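About Prirnel

Prirnel is a small research group working on two-handed manipulation for humanoid robots. We began as a side project at Vernov, moved out on our own one May, and have kept to one question since: how much can a robot learn about household objects in simulation before it ever touches a real one?

Most of our work is kitchen work. Mugs, handles, hinged doors, things that need one hand to hold and the other to move. Our simulator, Clestotico, renders each tabletop from the robot's own viewpoint, so the policy trains on the same kind of view it will get from a head camera.
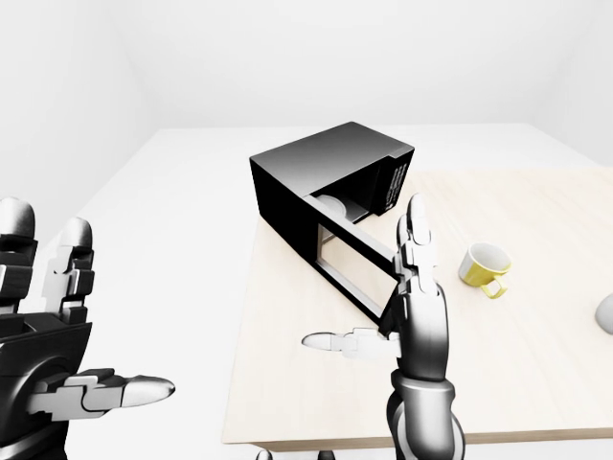
Our method is called staged relabelling. An operator wearing tracked gloves drives the simulated hands through a task a small number of times. We cut each recording at the points where contact changes, move the objects, and replay the pieces in the new layout. Replays that fail are thrown out. In our last study, 208 operator recordings became 3,783 usable training runs.

A policy trained on the full set finished 102 more test trials than one trained on the operator recordings alone. The gain was largest when the objects had been turned away from their usual positions. It was small for tasks needing both hands on the same object, and we are still working on that. Thumb placement is a good part of the trouble - a few millimetres out and the grip slides off.

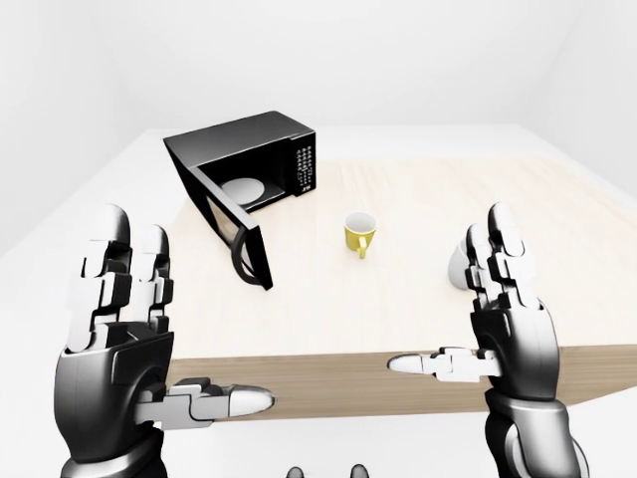 Tarmo Lūse leads the group and looks after the contact modelling. The Chaudhry method for smoothing joint paths, which we use at every cut point, came out of an earlier project and is described in our technical notes.

We take on 2 graduate placements a year. Applicants should be comfortable with C++ and have some background in control or physics simulation. Send a short letter and a code sample through the contact page.

Page last updated January 28, 2026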